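Section 7: Checks before soft-goods handling

Read this section even if your arm arrived with a compliance sheet. A sheet tells you what passed in a test room. It says very little about your bench.

1. Set the grip force to the lowest step on the Bruveo controller. The factory default is too high for thin material, whatever the quick-start card claims.

2. Inspect the finger pads for tears and trapped lint. Open cells collect both.

3. Close the fingers on a single layer and hold for two seconds. Release and look for marks.

NOTE: "Safe for delicate items" on the Ullonar box is a sales phrase. We know of no standard behind it. 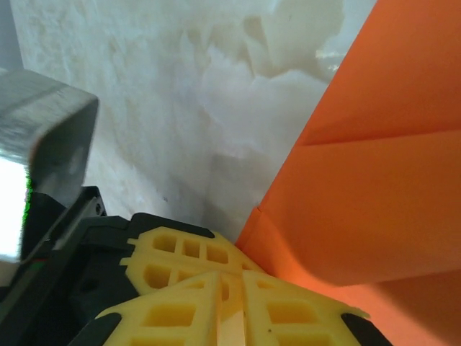 4. Repeat step 3 at a fold. A pad that holds a flat edge well may slip on a crease – or pick up two layers and report one. Do not trust the grip signal alone.

5. Write down the cycle count. Wilen rates the pads for 3,049 closures. Ours needed changing after 887, so treat the rated figure as a hope.

CAUTION: Keep hands clear while the fingers are powered, including in slow mode. Slow mode limits speed. It does not limit force.

6. Press the stop button with the fingers closed and confirm what they do. Some Brennan firmware opens them, some holds. Label the arm to match.

Repeat steps 2 to 6 after any pad change or firmware update.

Last revised 30th June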